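Vunura: A Printed Arm for the Pandthorpe Shared Workshop
Project report by Santino Tapia

4. Building the arm

Printing took most of August. I had a design from a previous student, Engelbrecht, whose notes were great on the electronics and pretty thin on everything else, so the base got redrawn twice before the servo would sit straight in it. I loved this part! You change one wall in the model, wait overnight, and in the morning there is a real thing you can bolt to the table.

The links are full of small holes. They save plastic, and they also let me move a part over by one hole when I had measured wrong (more than once).

Wiring was the hard bit. My first try had the leads pulled tight, and the shoulder kept yanking a plug out at the top of its swing. I gave every lead extra slack after that – it looks messier, but the plugs stayed in for all the later runs.

5. Testing

The task was simple: pick up a cube and put it in an open box. I ran 200 attempts in 4 sets, changing the grip speed between sets. The slowest setting won easily, and most of the misses came from the finger landing too close to one corner of the cube.

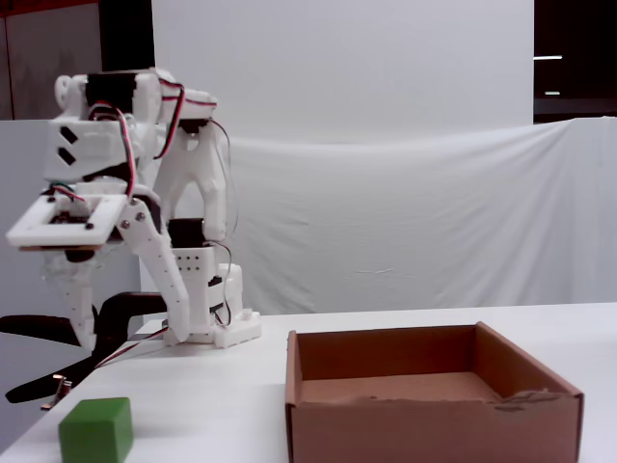 I also lost 20 attempts in the second set to a loose screw at the wrist, and I ran those again after tightening it. The Todis control board froze once, 40 minutes into a session, and was fine after a restart.

6. What I want to try next

A softer fingertip first, then a better way to hold the wires along the upper arm. I would also like to teach it to stack – two cubes to start with.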